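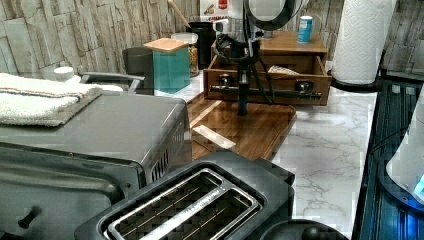

Kitchen Counter Reorganization: Progress Report, Reporting Period April

Submitted to: Zomavance property fund
Prepared by: Wiebke Rathjen
Date: 2021-05-04

1. Status

Work covers the shared kitchens in the Storer and Bauerfeind units. The Storer kitchen is in the layout phase. The Bauerfeind kitchen has been measured, and no items have been moved there. Spending to the end of April is $1,617, all of it charged to the storage and small fittings line. No change to the approved total is requested.

2. Scope in the Storer kitchen

The grant agreement limits this phase to items kept on the counter: heating appliances, dry goods in canisters, hand utensils and linens. Cabinets, plumbing and lighting are excluded. The marble countertop and the backsplash stay as they are.

3. Current layout

The toaster oven and the two-slice toaster are both on the left half of the counter, close to each other. The canisters and other containers are kept along the back, against the wall. The teal canister with the square wooden lid and the clear container of dry food are next to each other, with the black utensil holder beside them. A boxed product is stored at the end of this group.

The middle of the counter is the work area, and the dark wooden cutting board is kept there. The layout plan calls for a clear depth of 200 mm in front of the back row.
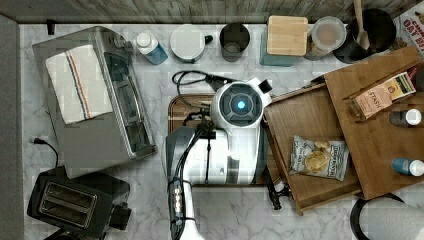 Figure 2. Storer kitchen, counter from above, with back row, cutting board and toaster oven.

4. Open items

4.1 Towel storage. A folded white towel is kept on top of the toaster oven. The plan assigns linens to a rail on the cabinet side. The rail is on order from Plellness and has not been delivered. Until it is fitted, the top of the oven is recorded as a nonconforming storage location.

4.2 Appliance spacing. The plan requires the toaster and the toaster oven to stand apart, with the side vents of the oven unobstructed. The final position of the toaster depends on the outlet survey. Cord routing across the work area will be reviewed in the same survey.

4.3 Labeling. The opaque canisters carry no content labels under the present scheme. Labels will be applied to the lids or sides once the residents have confirmed what goes in each. Clear containers are exempt.

4.4 Boxed goods. The plan moves all boxed goods to the upper cabinet. This requires one shelf to be reset and takes around 2 hours of labor.

5. Next period

Fit the towel rail on delivery. Complete the outlet survey and fix the toaster position. Apply labels. Begin the Bauerfeind kitchen, where 4 shelves are to be cleared before counter items are sorted.

6. Decision requested

Approval to carry the unspent balance of the fittings line into the next period. The rail invoice will fall after the current cutoff.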